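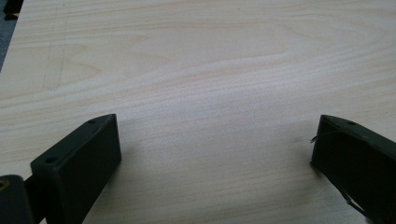 What is the remaining money for? A second pair of hand-held grippers, spare fingers and longer cables, all to be ordered before September.

Dear Raelene, I'm sorry this one runs long again, but there has been plenty to tell you since the last report! Isla has been through every quote with me (twice, bless her), and we've settled on the Hamorby pair at $1,870, delivery included – a little more than we had planned, though the spares come from the same supplier.

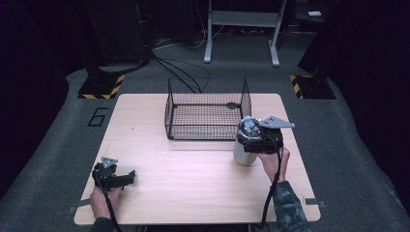
Both grippers at the table, with the wire basket.

Spare fingers will be $358 for the year and cables $77. Brodie would like a deeper stock of fingers, and I've told him we'll look at it again once the first order is in.

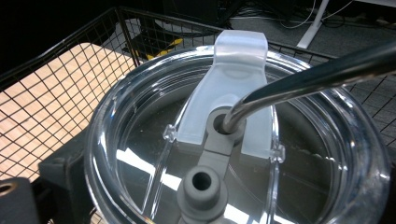

Will the Naleo project need more money this year? Our present request covers it, with $891 held back for repairs.

Declan is still waiting on Skolari for a firm delivery date for the storage racks, so I've left those out of the totals for now and will send you the figure as soon as he has it.

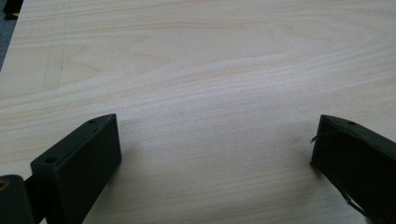 Gripper fingers open over the board.

With warm thanks as always,
Flynn Whitcombe
28th July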